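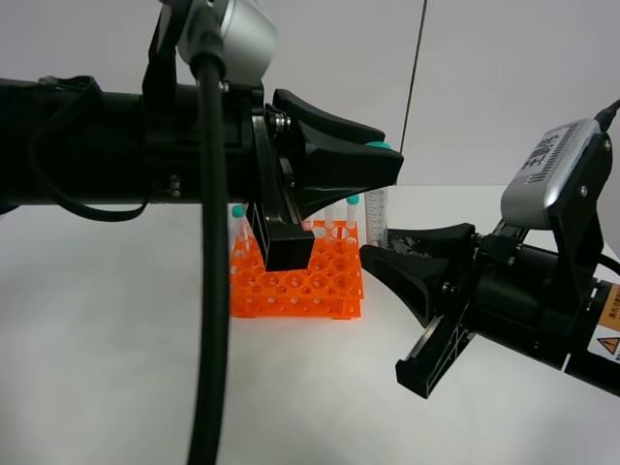 Maren Tolliver
Senior Research Associate, Sample Handling Unit, Grilludby Institute

Figure 2. Orange rack and teal cap at the work surface.

3.2 Rack color, cap color and the layout of the work surface

The second part of the study dealt with the physical arrangement of tubes between receipt and cold storage. Earlier work at the Grilludby site had treated the rack as a neutral carrier and recorded only the label on each tube. In the Rakena protocol, rack color and cap color are both entered in the bench log, and a tube is considered placed only when the two entries agree with the batch sheet.

Orange racks were assigned to material awaiting a first reading. Teal caps marked the reference series. The pairing was chosen for contrast: a teal cap can be picked out against orange even when only part of it shows, as in Figure 2, and staff reading the rack at an angle do not have to lean over the tubes. Pale work surfaces were used for the same purpose. In the pilot phase a darker bench cover had been tried, and log entries made on it contained more corrections to the position column.

Each session covered 16 tubes. Sessions were held over 4 weeks in August, with 40 sessions completed in total, and every session followed the same order. The batch sheet was read first, the rack was set square to the front edge of the bench, and tubes were entered row by row starting from the back left position. Caps were checked for seating before the row was closed in the log. A tube whose cap color did not match its sheet was set aside in a separate holder and entered again at the end of the session – it was never moved directly to another position in the same rack.

Two difficulties came up often enough to affect the procedure. The first was the visibility of the front row. When anything stood between the reader and the rack, the front caps were hidden in part, and readers tended to infer the color from the neighboring tube. The protocol was amended so that a partly hidden cap is logged as "unread" until it can be seen in full. The second concerned the rack surface itself. Position marks had been written on removable tape, which lifted at the corners after repeated cleaning. The tape was replaced with the printed strips already in use at the Grovska storage room, and the written marks were withdrawn.

No attempt was made to compare racks from different suppliers. All racks came from the Brollar stock held on site, and the findings reported in Section 4 should be read with that limit in mind. Lighting was also left as found, although the bench nearest the window was excluded from afternoon sessions after glare was noted on the lighter caps.

The completed logs were checked against the batch sheets by a reader who had not taken part in the session. Disagreements were marked on the log in a second ink and kept in the record – the original entry was left legible in every case. The form of the log is given in Appendix B, together with the full list of cap and rack pairings.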